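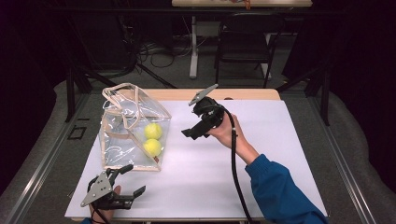
4.2 Does a clear bag speed up entry?

The case for clear bag rules at sports grounds and concert halls rests on a simple idea. If stewards can see what a visitor is carrying, they need not open the bag, and the queue moves faster. The idea is easy to believe, and most of the venue guidance we read treats it as settled. We found very little behind it.

The claim most often repeated in our interviews comes from the Moltollow arena, which brought in a clear bag rule in June and reported shorter waits by the end of the same season. Kaufmann's review of the arena's own gate logs gives reason for caution. The rule came in together with two extra lanes and an earlier opening time for the doors. Any of the three could have shortened the queue. The arena kept no record that would allow them to be pulled apart, and its published summary mentions only the bags.

The Wareck ground offers a slightly better test, as its lanes and opening times stayed the same. There, 643 bag checks were timed by hand at the main gate, 200 of them before the rule and the rest after it. The average check was shorter under the rule. The fall was small, though, and most of it came from visitors who had stopped bringing a bag of any size and so passed through a different lane with no check to time. Once the comparison is limited to people carrying a bag about as large as a tote, the gap shrinks to a point where we would not want to build anything on it. The person holding the stopwatch also knew which period was which, a weakness the ground's report does not discuss.

There is a further problem with the word "clear". Suppliers use it of the material, and stewards use it of the bag as packed. These are different things. A clear tote such as the one in Figure 4 has see-through walls, but the walls are creased and crumpled, the rim and edges are trimmed in beige fabric, and even with a pair of tennis balls inside, one ball sits partly behind the other from where the viewer stands. Tennis balls are about as easy to recognise as any object could be. A folded coat, a washbag and a packed lunch are much harder. Venue rules tend to set a maximum size and say nothing on how full the bag may be, or on whether a purse or pouch may be carried inside it. At Wareck a small pouch was allowed, and stewards told us that they opened nearly 80 per cent of the bags that held one. In those cases the visitor had bought a new bag and had it searched anyway.

Jia has argued that the gain lies less in speed than in deterrence, as people leave banned items at home when they know the bag can be seen through. This may be so. The difficulty is that the evidence offered for it, a drop in items handed over at the gate, is also what one would expect if stewards were looking less closely. A fall in finds cannot tell us which has happened. Test bags sent through by the venue itself would help to separate the two, and neither ground had tried them.

We are also wary of the survey run for Rivadeneyra, which sells bags to both venues. It reports that visitors felt safer under the rule. The question was put to people already inside the building, in a form that mentioned safety twice before asking about it. Those who had turned back at the gate, or who had stayed away over the cost of a bag or a wish to keep medical items private, had no chance to answer. The Mutance booking system used by Moltollow does hold records of unused tickets, which could give a first rough idea of how many such people there are. We asked for these and were told that they are not kept in a form that can be shared.

None of this shows that clear bag rules fail. The timings at Wareck are consistent with a modest gain, and with none. Our complaint is with the confidence of the guidance, which passes on the Moltollow result without its conditions. Section 4.3 turns to the cost of the rule for visitors, where the records are thinner still.

Figure 4. A clear tote with fabric trim and two strap handles, holding tennis balls.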